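How to get a small paperwork backlog under control in one afternoon

Updated in July, fixed a couple of steps people wrote in about. Still the same method, just shorter.

You need: a table, a trash bag, a pen, sticky notes, plastic folders (the see-through kind), one box. No label maker. I have one, haven't used it in years.

Step 1. Get it all in one place

Every drawer, the car, the bag by the door, the top of the fridge. Don't read anything yet. Seriously, don't. You will find a letter from the dentist and lose half an hour. Just pile it up. If the pile is taller than a cereal box do this in two rounds, otherwise you quit halfway and eat dinner next to it.

Step 2. Fast sort

Four piles:
Pay or answer
Keep for taxes
Keep for good (birth certificates, titles, the lease)
Out

Pick up one sheet, put it down once. No "maybe" pile. My first try at this had a maybe pile and it was bigger then the other ones put together.

Envelopes go straight in the bag. Same with inserts, return envelopes you won't use, and the folded privacy notice thing. Check for a check first, obviously.

Step 3. Out pile

Anything with an account number or your social gets shredded or torn up. Rest goes to recycling. Manuals — most of them are online, keep the one for the furnace and toss the others. Warranty slips, look at the date. Expired, gone.

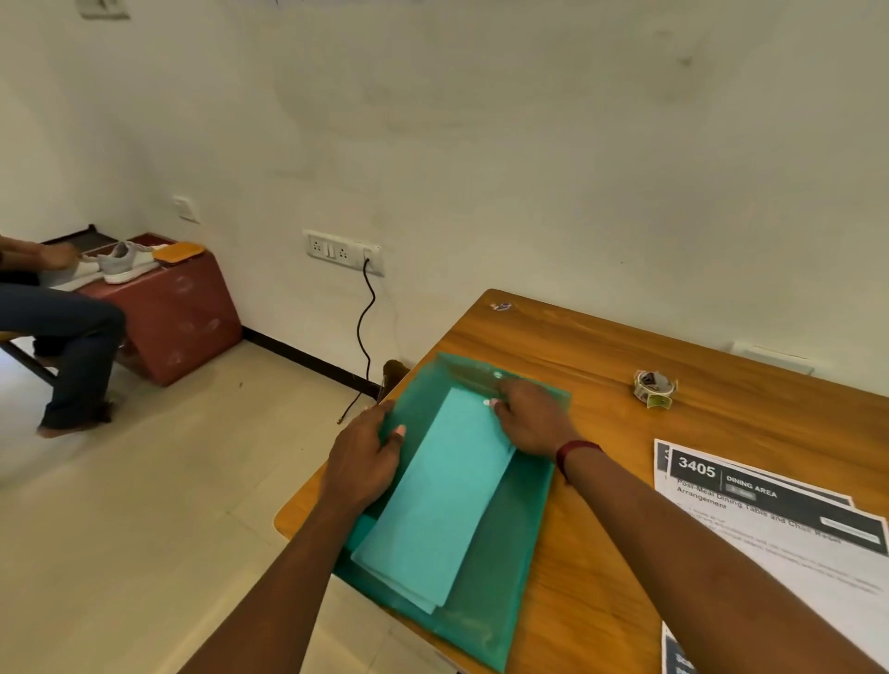

Folders now. One per subject, and keep the subjects wide: house, car, medical, taxes, school. If you go narrow ("car, tires") you'll have 73 folders and no idea where the tire receipt is. Square up the stack before it goes in, push it all the way down to the fold, then lay the folder flat on the table. Green see-through plastic like this one is fine, you can still tell what's in there when it's closed. Press down with one hand while you hold the flap end with the other, gets the air out and the folder lies flatter in the box. Don't overstuff. When the flap stops laying flat, start a second folder and put the year on it.

Step 4. Label

Sticky note on the front, top right corner, pen. Write big. If the name still makes sense after a month, swap it for a real label. If it doesn't, you only wasted a sticky note.

Colors: skip it, or keep it dead simple. Zhiqiang Lu emailed me his system, one color per family member and everything sorted by year inside that. Works great for him, four people in the house. I live alone so no.

Step 5. The pay or answer pile

Do the quick ones right away. Anything under 2 minutes, now, while you're sitting there. Everything else gets a due date written on the front in the top corner and goes in order, soonest first. This pile does not go in the box. It stays out where you see it. Mine hangs on a clip by the coffee maker.

Step 6. Box it

Folders stand up, labels facing you. The one you open most goes in front. Keep-for-good papers go somewhere seperate, fireproof if you can swing it.

How long to keep stuff

Utility bills: til the next one shows the payment.
Pay stubs: til you've matched them to your yearly form.
Tax returns and backup: I keep 6 years. Ask your tax person if your situation is weird.
Car repairs: as long as you own the car.
Medical bills: til paid and the insurance is done arguing, then one more year.

Keeping it that way

Ten minutes, once a week, same chair. Open mail over the recycling. Yuxi Han asked in the comments about scanning everything instead — sure, if you'll really do it. Name the files year first, then subject. I scanned 1537 pages one winter and have opened maybe three of them.

Next up is the junk drawer page, half written.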